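Ornader Community Help
Motion and Control > Planning

Two-arm unloading task: planner stalls with the pan above the open dishwasher

Posted by Priya Holloway, Sividville

Our group maintains a kitchen manipulation task on a humanoid platform with two robotic hands, running the Ornader planning stack at its default settings. The right arm holds a frying pan by the handle above an open dishwasher and is then required to carry it to a dish rack in the sink.

The planner returns a valid grasp but fails on the transfer segment. The log reports "start state in collision" between the pan and the lower rack, although there is clear space between them on the robot. We have raised the planning time limit from 16 to 24 seconds without any change in the result. The left arm is held in a raised posture near the sink for the whole segment.

We would be grateful for advice on whether this is a fault in the perception layer or in the attached-object model.

3 replies

Masri_support

Please confirm which version you are running. There were several collision fixes in the February release.

Prodholm Integration Desk

The message you quote is produced before any search takes place, and for that reason a longer time limit has no effect. We recommend the following checks in order.

First, inspect the geometry attached to the right hand after the grasp. By default the stack attaches a bounding box. For a pan, that box encloses the handle and the full diameter of the body, and when the pan is tilted its lower corner can extend well into the rack. Replace the box with a convex mesh, or with one cylinder for the body and one for the handle.

Second, review the padding value. Padding is applied to the attached object and to the scene separately, so the two amounts are added together.

Third, confirm that the rack is updated when it is pulled out. If its pose is fixed in the scene file, the planner will continue to test against the stored position.

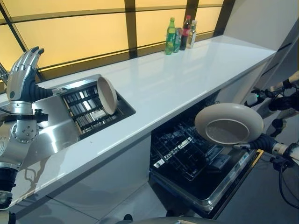
Ghassan Darwish

I agree with the reply above regarding the bounding box, and wish to add a point about the left arm. With one hand raised at the sink and the other holding the pan over the dishwasher, the transfer brings the pan toward the space the left arm occupies. Correcting the start state may therefore expose a second failure near the goal. I would plan both arms as a single group for this segment - the left arm can then yield as the pan approaches.

The second pan leaning at the back of the dish rack also requires attention. If it is absent from the scene model, the planner may select a placement that intersects it. Refresh the sink region immediately before the goal is sampled, and limit placement candidates to 300 so that the refresh does not become stale while the list is evaluated.

The glossy countertop and the steel around the sink both show reflections. Depth readings on such surfaces should be filtered before they enter the occupancy map.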